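From: Natália Godinho
To: floor-automation list
Date: 3 Aug 2019
Subject: Re: What happens to the pickers when the arm goes in?

Aurelia Marinescu wrote:

> We're getting our first arm at Clastow in December and my people are nervous. Two of them have asked me straight out if they should start looking. Management says "roles will evolve" and leaves it there. Natália, you've been running one at Premik for a while now. What do your pickers do all day? And do they hate it?

Hi Aurelia, hi all,

They don't hate it! I was ready for that and I had my speech all prepared, but by the second month people were arguing over who got to work the cell. We pack play-food sets, so it's vegetables, fruit, bread, little fish, everything a different shape, and before the arm it was 11 of us on the line reaching into baskets for a whole shift. My wrists were a mess. Now the arm does a good share of the reaching, and we still have 11 people, which I'd put in writing to your two if I could.

What changed is who does what. Garcia, who has been on the line longer than anyone, now decides how the baskets get loaded for each run. She'll move a potato over a little, watch the next few picks, and move it again -- she has a feel for it that the integrator's people didn't have, and they've started calling her before they change anything.

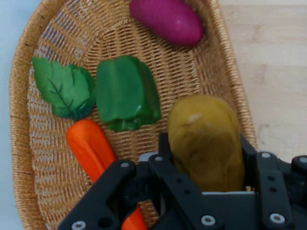 The other big change is stopping. On the old line you needed a supervisor to stop anything. Now whoever is at the cell can pause it, and they do, and I never ask why until the end of the shift. That did more for the mood than any of the meetings we held.

Some of it is harder, I won't pretend. The pace is steadier, so you lose those small breathers when a basket ran out, and we had to put 4 proper breaks on the schedule to make up for it. Watching is also tiring in its own way. We swap places every two hours and I'd fight for that at your site too.

We did 1466 sets on our best shift so far and the whole crew wrote it up on the whiteboard, which still makes me smile.

> Did they get any training, or just a binder?

Both, and the binder is terrible (sorry, Tinine). Ask for two full days with the arm running slowly and your own products in the basket, and get your pickers in the room for it, not only maintenance.

Happy to have you over before yours arrives -- bring the two who asked!

Natália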